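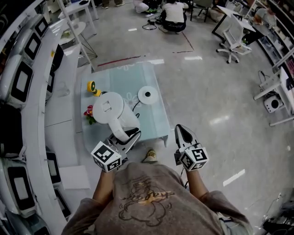 September, Friday, 4:30 pm
Equipment plan for next quarter

Spent the afternoon on the purchase list. Numbers are in the shared sheet, reasons are below so we don't argue them again in two weeks.

Handheld grippers. The kettle task takes both hands, one gripper for the handle and the other for the lid or the base, so we buy in pairs. Osex quoted 400 each for the current model. Fidbridge is cheaper but ships without the marker cubes, and printing and gluing our own cost us most of a week last time. Going with Osex, 2 pairs. Asked them for a price on spare finger pads in the same order. The pads wear before anything else does and we never have enough.

Cables. Still want a strain relief where the cable leaves the gripper. Opoku has a clip that should fit, 37 for a bag. Put it on the small-parts budget, no approval needed.

Task props. Kettle is fine. I'd like a second one of a different shape, plus a few things with awkward handles (watering can, saucepan, jug). Anything from a regular store will do. Keep the receipts.
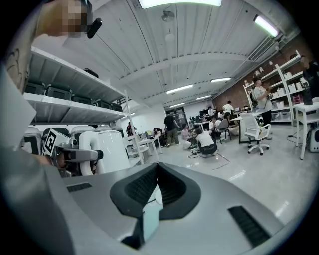

Floor space is the harder question. If we add two more stations we need tables, and the tables have to go somewhere that keeps the walkway open. Options:

1. Move one shelving unit to the other room. Free, costs us a morning.
2. Buy folding tables. Pranura has them, delivery in 52 days, too slow.
3. Run the new stations in the evening on the tables we have. No cost, but the schedule gets tight.

I lean toward 1, with 3 as the fallback if the other room is full.

Not buying this round: another arm. We don't use the hours on the ones we have, and the service contract would eat the rest of the budget. Look at it again after the next set of recordings.

To do
- get the Osex quote in writing, with shipping
- measure the other room
- check if the Opoku clip comes in the larger size
- move the pads line from "nice to have" to "needed"

Order goes in Monday if the quote is back by then.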